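From: Iona McIver
To: Gristivside embedding list
Date: 12 Mar 2022
Subject: Re: Block storage and label fade

Raghavendra Nair wrote:
> We pulled 53 blocks from the June batch and the pencil numbers
> were hard to read on most of them. Is it the wax or the
> cassettes? Also, what are people using to hold blocks upright?

Raghavendra,

Probably the cassettes. We had the same fault with the older Histex stock, which has a smoother writing face. Answers in order.

1. Labels. Use a hard pencil and write before the solvent steps. We checked 2,388 blocks last year and relabelled 24, all of them from one carton. Sternel cassettes gave no trouble — they cost more, though.

2. Holders. Any rigid tray will do if the blocks can't tip. A steel tub with a silicone insert and a pull tab is the general idea.

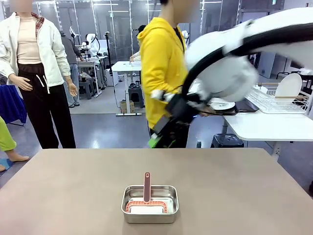 3. Temperature. Keep the store below 24 degrees and away from the oven wall. Ours sat at around 27 one summer and the faces softened enough to pick up dust.

4. Index. Enter the block number and the drawer number in separate columns. The Poojary template joins them, and sorting then goes wrong past drawer 9.

I can send the relabelling sheet if it's any use. It needs the newer version of the template.

Iona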